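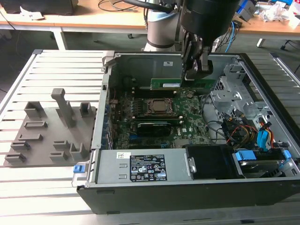

Juno Expansion for Portela Enters Open Testing in July

The studio behind the fantasy role-playing game Portela has confirmed that its second expansion, Juno, will enter open testing in July. All registered owners of the base game will be able to take part. Testing will run for 10 days on the public test server, and characters created there will not carry over to the live game.

Juno is set in Umville, a river town mentioned in letters and tavern talk in the original release but never open to players. The expansion begins after the death of the town's steward, whose seat is claimed by two branches of the same family. Players may support either claimant or serve the toll wardens, who have collected the river tax in the steward's absence and are in no hurry to give it up.

The choice affects which merchants will trade with the player, which districts remain open after dark, and who holds the hall at the end of the main quest. A character's standing with the hill clans in the base game will be carried into Umville, and players who sided against the clans may find the northern gate closed to them.

According to lead writer Érica Godoy, the succession dispute was drafted before the first expansion and set aside for lack of space. "The town records were already written," Godoy said. "We wanted players to read them, disagree about them, and then meet the people who wrote them."

The studio lists 122 new quests and 1,677 recorded lines of dialogue for the steward's court alone. The companion Arham, a former ferryman who appeared briefly in the harbor chapter, returns with a full questline and can be recruited by characters of level 10 or higher. Players who left him at the harbor will meet him under different terms.

Design director Marcelino Sales stated that several systems remain subject to change, including the cost of river passage and the rate at which the wardens forgive unpaid tolls. Reports on these two matters are especially welcome and should be filed through the in-game form, with the character's allegiance noted.

The test server will open at 10 a.m. on the first day of the test. The client must be installed separately from the live game, and existing saved games should be copied before they are imported. A release date for Juno will be announced after the test has closed.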